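Nedthorpe Makers and Menders: Community Help
Tools and Machines > Buying and Budgeting

Budgeting for hand-held grippers (and what wears out first?)

Posted by Lindiwe Mokgethi, 2022-12-25

Yes, I know what day it is. The house is asleep, I've got a mince pie and a spreadsheet, so I'm having a lovely time!

I look after the equipment list for our small robotics club at Flurnham and we have to hand in our spending plan in March. Up to now we've had one hand-held gripper, the sort you squeeze yourself with a camera looking down the fingers, and we use it to record everyday table jobs: picking up a cup, moving a jug, putting a lid back on. The recordings then go to the people who are trying to get the arm to do the same thing.

One gripper isn't enough any more. There's a queue for it, and when a pivot gets sloppy we all stop. I'd like to go to two, possibly more, and I've got six months of running costs to plan for on top. I can find the price of a printed kit easily enough. What I can't find is what the thing costs to keep going. Do I budget for spare fingers? Spare linkages? A whole spare gripper sitting in a drawer? And does it make sense to buy them ready built, given that I'm the one with the screwdriver and I am not quick?

Our practice table is pale wood with a nice big grain, and at the moment it's mostly the coffee carafe we work with, as it's got a proper handle and it's about as awkward as anything in a normal kitchen. I'm mentioning it in case it changes what fingers I should be getting.
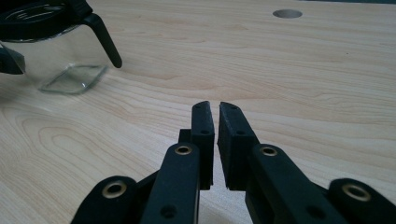
What I've got on the list so far

Two grippers, printed parts, built by us. Spare finger pads. A box of screws (we lose them at a shocking rate). A case to carry everything in, because I'm tired of the shopping bag. Two memory cards per gripper. A camera mount, spare, as ours has already cracked once and been glued.

The bit I keep going round on is the linkage. Ours is black plastic with brass eyelets at the pivots, four of them that you can see from the camera side, and the plastic has picked up a few scuffs, which I don't mind at all. What I don't know is whether to buy spare eyelets and press them in myself or simply buy the arms with the eyelets fitted. The second way costs more and I have to defend it to people who think a screw is expensive.

Also, has anybody bought from Hadden? They do a kit that looks right for us, but the page doesn't say what's in the bag.

Thanks in advance, and merry Christmas if you're having one.

Posted by pemberlow

Hello Lindiwe, and merry Christmas from another person hiding with a laptop.

I've run this sort of thing for a few years (different club, same arguments about screws) so I'll tell you what we spend on and you can steal whatever's useful.

Pads first. They go long before anything else does. The grippy surface on the inside of the finger gets shiny, then things start to slide, and then somebody squeezes harder to make up for it and you've got worn pads AND a strained linkage. I'd put down a full set per gripper and one more set for the shelf. If your fingers are held on with screws you can swap the whole finger in a couple of minutes and deal with the pad later, so find that out before you order anything! I buy whole fingers now. It looks extravagant on the list and I have never once been sorry.

Eyelets: buy the arms with them already fitted, at least this first time. I pressed mine in with a soldering iron and a lot of hope, and I wrecked more arms than I finished. A crooked one makes the finger wander to one side as it closes, and you don't always spot it until you're looking back at a whole afternoon of recordings. If you've got somebody patient with a decent press, fair enough, the loose ones are cheap.

Whole spare gripper in a drawer: I'd say no. Build your two the same, same screws, same print settings, and keep a bag of parts that fits both. We had two that were nearly the same, and nearly the same is a misery. One camera sat a hair further forward and the software people were very polite about it for a week and then they weren't.

What I'd add to your list:

Charging leads. You'll need more than you think.

Thread lock, the weak kind, for the pivots.

A little money for the table jobs themselves. Your carafe will meet its end one day, glass things do, and then you'll want another one the same. We buy second-hand, two at a time when we can find them.

Something to write on. I mean it, a cheap notebook tied to each gripper, so whoever has it can put down "left side feels loose" before they go home. Ours has saved us more than any spare part has.

On the build or buy question, it comes down to your evenings. My first one took me nine evenings, with a fair bit of swearing, and the second went together in an afternoon. If you're building two, do one after the other and don't leave a gap, as you forget everything.

Posted by garygreenshed

just get a proper one with a motor, hand ones are a faff. My brother in law had one off an old Saab line I think, or it might have been somewhere else, and that thing would pick up anything. You'd need a compressor mind.

Posted by Lindiwe Mokgethi

Gary, thank you, but I'd have to put the compressor under my bed.

pemberlow, this is brilliant. I've just been down to look and yes, I think ours would take a finger swap, so whole fingers are going on the list. The notebook too. I've moved the spare gripper down to "if there's money left".

Posted by tamsin_o

I've had the Hadden kit so I can answer that part. Ours came with the printed parts, the screws and the pivots, and no camera, no mount and no pads at all. That last one caught us out. The parts were clean and everything fitted, I've no complaints about the printing, but by the time we'd bought the missing bits it was a good way above the price on the page. Postage was extra too, and they charged it again when we went back for a second order, so get everything in one go if you can.

One thing I don't quite agree with above. I would have at least one spare linkage set fully put together and ready, even if you skip the rest of the spare gripper. When ours broke it was always at the start of a session with people stood waiting, and I'm useless with small screws when I'm being watched. A ready-made set in a tub meant we carried on and I mended the broken one at home with the telly on.

For the fingers, if you're doing handles and lids I'd stay with the rough sort of pad. We tried a smoother one and it was lovely on boxes and hopeless on anything rounded. Ask for a sample before you buy a bagful, some sellers will pop one in the post if you ask nicely.

And for your spending plan, I'd show the running costs on a line of their own. We lumped ours in with the kit the first year and it all got spent by the summer. Put it as so much a month for six months and it's much harder for anyone to borrow it for a new kettle.

Posted by Lindiwe Mokgethi

No pads! That's exactly what I was worried about. I'll write to them after the holidays and ask for a parts list before I put a figure down. Linkage set in a tub is going on as well. I'll come back in March and let you know what got crossed out.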